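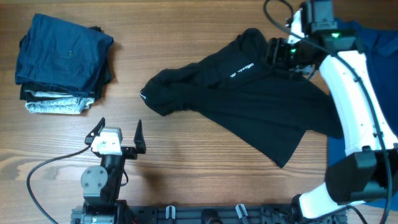 Get Involved > Open Days > Call for Participants

Hi! I'm Manaia Fairweather, and I run the visitor days at Mavo. We're opening up the workshop in October 2026 and I'm looking for 60 people to come and spend part of a day with us and our arms. If you've ever stood over a basket of clean clothes and wished somebody else would deal with it, you're exactly who I want to hear from.

We teach robot arms to handle soft stuff. Shirts, mostly, and bags. The arms fold a T-shirt, put it on the pile and go for the next one, or at least that's the plan, and on a good morning it goes fine and on a bad one I've watched a sleeve get picked up and put down for longer than I'd care to admit. You'll see both kinds of morning. I don't do a polished show with music. Sandrine Ferrand, who built most of our folding setup, will be at the table the whole time and she loves being interrupted (well, she says she does).

So what would you do? Part of it is watching. Part of it is trying it yourself, because we hand over the controls for a while and let you fold a shirt through the arms. It's so much harder than it looks! I've been here long enough that I should be good at it and my collars still come out crooked. After that we sit down with coffee and you tell us what you thought. Was it too slow? Did the arms make you nervous when they moved? Would you trust one with a shirt you like? We write all of it down, and Régis Tessier goes through every comment himself before we change anything on the table.

The visit takes 3 hours, and we go in groups of 8 so everybody gets a decent turn. Groups run morning and afternoon. Tell me which you'd prefer and I'll do my best.

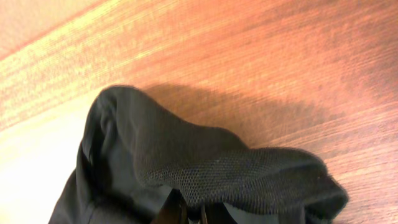
Bags are the newer part of the program and the part I'm most excited about. A shirt lies flat if you're patient with it. A bag has padding and straps and pockets, and it slumps over whenever it feels like it. If you pack for a living, or you pack for kids (same thing, really), I'd love to have you in one of the bag groups. Fabrice Gilbert is leading those, and he wants people who'll argue with him over where you'd grab a bag first.

Who can come? Anyone 18 or over. You don't need to know a thing about robots. We had a small tryout in August with people from the Drarnico building next door, and the most useful notes we got came from a retired dry cleaner and a woman who irons costumes for a theater. I'd be thrilled to get more people like them. Tailors, hotel staff, laundromat owners, people who hate laundry with a passion, please write. Left-handed people too, we're short on you.

If you work with robots already, you're welcome, but I'm keeping those spots to 2 in each group. I want regular folks doing most of the talking.

A few practical things. Wear closed shoes and tie long hair back. No scarves or dangly necklaces at the table. You can stand or sit, the controls work either way, and there's a step-free entrance on the Escobedo side of the building. Tell me ahead of time if you need an interpreter or anything else set up. You can bring a T-shirt of your own for the arms to try, just not your favorite one. A bag is fine too if it's empty.

We pay for your time with a gift card, handed to you at the end of the visit, and we cover parking or your bus fare. Lunch is included for the morning groups, and there are snacks in the afternoon. We do record the sessions, arms and voices both, and you'll get a form to read and sign before we start. If you'd like to be left out of the recordings you can still come and watch, you'd only be skipping the hands-on part.

To sign up, send a note to Ludivine Langlois at the Mavo front desk with your name, what you do all day, and whether you'd like shirts or bags. A couple of lines is plenty. She keeps the list in Ollix, so you'll get your confirmation from there and it sometimes lands in spam, please check! If your group is already full she'll offer you another one or put you on the waiting list, and people do drop out, so say yes to the waiting list.

Questions can come straight to me. I answer most of them the same day, unless I'm out on the floor with a group.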